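House Rules for Shared Robot Benches

May 2020
By the features desk

The first rule on the sheet at Uststead is four words long: clear the bench first. It was written in February, after the workshop had spent most of a year letting each group set up its arms the way it liked. The sheet now runs to two pages and has been copied, with changes, by at least three other shops.

Factories have had safety standards for robots for decades. Fences, light curtains, lockouts and the paperwork that goes with them are familiar to anyone who has worked on a line. Small labs and development shops are in a different spot. Their arms are light, they share benches with people, and the task changes from one week to the next. A risk assessment done for picking up boxes says very little about picking up glass.

Uststead's answer was to write rules for the task as well as for the arm. Each job gets a card. The card names the object, the gripper, the top speed and the person who may start a run. If any of those four change, the card is void and someone fills out a new one. Speed near a person is capped at 200 millimeters a second while a task is being taught. The cap can be raised later, but only on a new card with two signatures.

Glass has a section of its own. Grip force starts at the lowest setting that the gripper will accept and goes up in small steps. Eye protection is worn by everyone at the bench, including people who are only watching. A broken piece stops all the arms on that bench, and nothing restarts until the surface and the floor have been wiped down twice.

Dish racks come up often in the glass section because they are harder than they look. A cup that stands upright on a flat table can be approached from nearly any side. A cup lying tilted between wires leaves the fingers few ways in, and the wires are as easy to hit as the cup. The rule is to come down from above, pause over the object, and close only after the operator has checked the clearance on both sides. 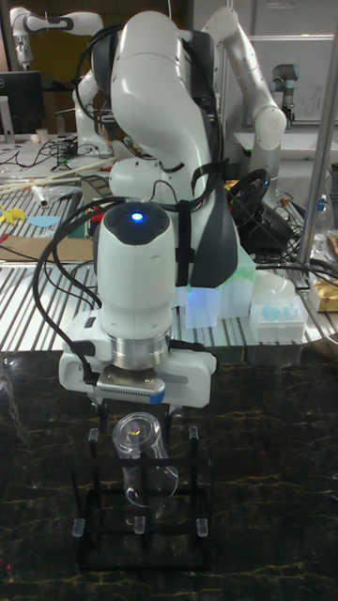

Marulanda doubts that the pause does much good once a task has been run a few hundred times. By then, the firm argues, the operator is pressing the button out of habit, and a force limit set in the controller is worth more than a tired pair of eyes. Its own sheet drops the pause after 30 clean runs in a row and puts it back after any contact with the rack.

Uststead has kept the pause. Its log for the glass tasks had reached 957 runs when the sheet was last revised, and the people who maintain it say most of the useful notes were made during those stops. A finger pad had worn on one side. A cable had worked its way out of a strap. Small things like that don't trip a force limit, and they get worse if they are left alone.

Cables are the part of the sheet that draws the most complaints. The rule says that every cable on a moving arm must be secured along its length, with enough slack at each joint for the full range of motion. The operator has to move the arm slowly through that range before the first run of the day and watch the cables the whole way. It takes a few minutes, and people skip it. Dulusik, which builds test fixtures and runs a bench much like the one at Uststead, dealt with this by adding a line to the log. No initials on the cable check, no runs counted for that session.

The other sore point is storage. A bench that holds more than one project tends to fill up, and an object just outside the work area one day may be inside it the next, when the arm's home position has been moved. Mesonero uses colored tape to mark the reach of each arm, and loose items inside the tape are moved before power goes on. Uststead tried tape and found it peeled. It now lists the reach on the task card and leaves the clearing to the operator.

Where the reach of two arms overlaps, the rules are stricter. Only one arm may move in the shared area at a time, and the other has to be stopped, with its brakes on. A software interlock is allowed as a backup. It doesn't replace the brake.

All four shops agree on training. A new operator watches for a day, runs with a partner for a week, and then takes a short practical check on the emergency stop. The check is done at the bench, with the arm moving at teaching speed, and the operator must reach the button without looking for it. Uststead repeats it every 30 days.

The next revision will deal with liquids, which the present sheet barely mentions. A draft has been going back and forth between Uststead and Dulusik – the main disagreement is over how far an open container should be kept from a controller cabinet. Until that is settled, the rule is that cups are handled empty.

Related
Writing a Task Card That People Will Read
Force Limits for Light Arms: Where to Start
Two Arms, One Bench
When to Retire a Finger Pad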